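Drawing Fruit and Vegetables by Lamplight

Pick two things of a similar color, such as a green pepper and a green apple. Set them on a white table close to a small gooseneck lamp and bend the shade down toward the tabletop.

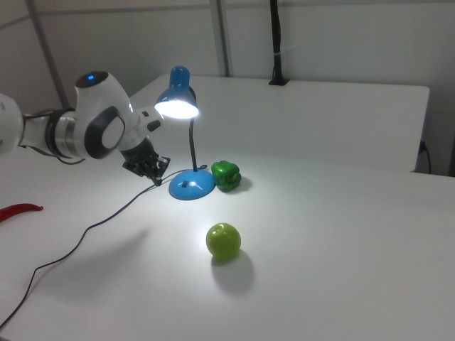

Draw the outlines first with a light pencil - no shading yet. An apple is nearly a circle. A pepper has lobes, so look for the dips between them. Then mark the brightest spots and leave those as bare paper. Shade the cast shadows last, darkest where they meet the object. I use the 100 sheet Cunura pad for this.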